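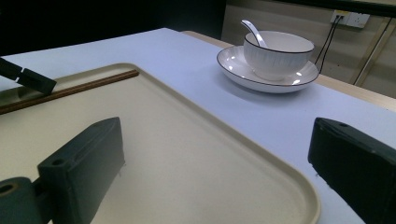 The beige tray, with one of the dark brown chopsticks on it

Moving house with a shared kitchen — how do you split things fairly?
Posted in Home & Household by Miroslava Havlíček

Hello all, hoping somebody has been through this. I've lived in a rented house in Levthorpe with my friend for 5 years and we're both moving out at the end of December, me to Wirby and her to her sister's. We're still on very good terms and I'd like it to stay that way!

The bedrooms are easy, we each know what's ours. It's the kitchen that's driving me up the wall. We started with a kitty, £33 a month each, and that paid for washing-up liquid and bin bags but also for pans, the toaster, a set of bowls, the chopsticks, the tray and goodness knows what else. Neither of us kept receipts. The only big thing was the fridge freezer, which cost £400 and which we paid for half and half in our second year there.

She says just take what you use most. I do nearly all the cooking though, so by that rule I'd walk off with the whole kitchen and she'd be left with the toaster and a mug. She says she doesn't mind, but I think she might mind in February when she wants to boil some pasta. Also the fridge won't fit in my new place (I've measured it, then measured it again in case I'd got it wrong, and it's too tall for the gap under the cupboard).

Do people put a value on everything and work it out from there? Or is that a bit much for old saucepans?

Peter Michalík
We did this when three of us left a house in Altlow, and please don't price the saucepans. We tried. We spent a whole Tuesday evening looking up second-hand prices for a colander and by the end we were all cross and had to get chips.

What worked was taking turns. Put everything that came out of the kitty on the table and the worktops, toss a coin for who goes first, and then pick one thing each until you've both had enough. Sets count as one pick, so all the bowls go together, and so do the chopsticks. If you split a set nobody ends up with anything useful. Whatever's left at the end goes to the charity shop, and you have to be strict about that or you'll each drive off with a box of odd lids.

The fridge I'd keep out of it completely. Look at what the same model is going for locally, agree a figure, and whoever keeps it pays the other one half. If neither of you wants it, sell it and halve the money. Do get it advertised early, mind — ours was still in the hall on the day we handed the keys back, and we had to ring round for somebody with a van.

One more thing, check your inventory from when you moved in. We nearly packed the landlord's ironing board.

beneš_2
Just let her have the fridge and you have the pans. Done.

wirbygardener
I'd be a bit careful with that last one, a fridge that's a few years old isn't worth what it was and her sister has presumably already got one. Ask her first.

I like the taking turns idea. The only bit I'd add is to ask each other beforehand if there's anything you're really attached to and take it out before you start. My old housemate chose my favourite mixing bowl on her very first go, not knowing, and I was too polite to say anything. I still think about that bowl.

Miroslava Havlíček
Thank you all, this is really helpful! I've shown her Peter's answer and she's up for it, so we're doing the picking on Sunday with a bottle of wine. Her sister does have a fridge, so it's going up for sale tonight. And I've dug out the inventory — the bread bin belongs to the landlord, who knew.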